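From: Friederike Janssen
To: Vanholm small furniture list
Date: 20/02/2024
Subject: Re: Slatted sides: keep them or board them in?

Pascal Teuber wrote:
> Got the Ulloa cabinet home at last and I'm stuck on the sides. They're open
> slats, top to bottom of the shelf part, and my wife thinks everything will
> slide out or collect dust. I was going to cut two thin boards and screw them
> on from the inside. Before I drill anything, has anyone lived with slats for
> a while? Also what do you all keep on an open shelf like that? Ours has to
> go in the hallway between the bathroom and the bedroom and it's going to get
> a bit of everything.

Pascal, please don't drill yet!

I've had slats on mine since June and I would never go back to solid sides. The light comes through, for one thing. My old cabinet was a box with a dark hole in the middle of it, and I could never find the nail scissors. And nothing has slid out. The gaps look wide when the shelf is empty, but once you have a towel or a couple of books against them they do exactly what a side should do. The only things I've lost through the slats are a pencil and one hairpin, and I got the pencil back.

Dust, yes, a little. I go down the slats with an old sock over my hand every other week and it takes as long as the kettle. If you wax them first it's even quicker. I used Dosix, the clear one, two thin coats with a night in between. Try it on the underside of the shelf first. On a honey-colored wood it warms up a touch and then settles.

As for what to put on it — oh, I love this part. A hallway shelf that gets a bit of everything is my favorite kind. My rule is soft things at one end, books at the other, and the wet or drippy stuff in between where I can wipe under it. Fold the towel in layers, with the fold facing out, and keep it to one. Two towels and you've built a wall. A pump bottle can go behind the towel if it's tall enough to reach over, and that frees up the front. Sponges need something under them, I don't care what, as long as they're off the wood.

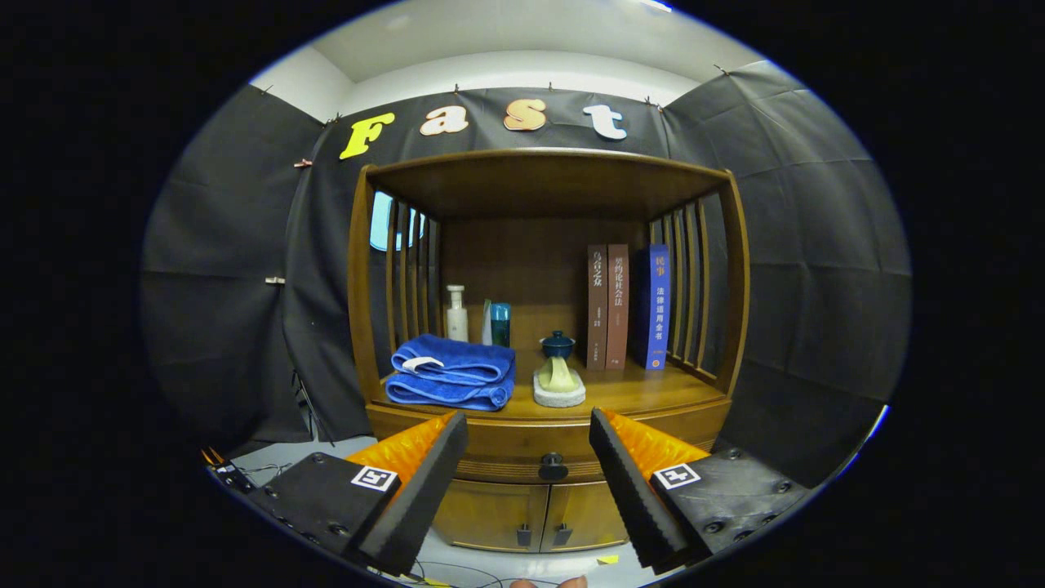

Books I stand up, never flat, because flat books turn into a table and then there's a cup on them. Three or so is plenty. If they're different heights, all the better, and leave a bit of air between them so you can get a finger in. A cup with a lid is a nice thing to have out too, by the way. Mine holds cotton pads and has never seen tea.

The drawer is where you hide the rest. I lined mine with leftover Fleltska paper, and I keep the batteries, the spare key and the tape in there. If yours sticks, rub a candle stub along the runners before you start sanding. I sanded first and was sorry.

One more thing on the boards, in case you're still tempted. Somebody (the list archive has it, message 2365 I think) did board in one side only, the side toward the bathroom, for the splashes. She cut it to drop in behind the slats with no screws at all, so it lifts out for cleaning. If your wife really can't stand the gaps, that would be the way to try it for a month.

Do tell us how it looks when it's loaded up! And what is the top like on yours, straight or curved? The curved ones are lovely but I've never managed to keep a plant pot on one without worrying.

Friederike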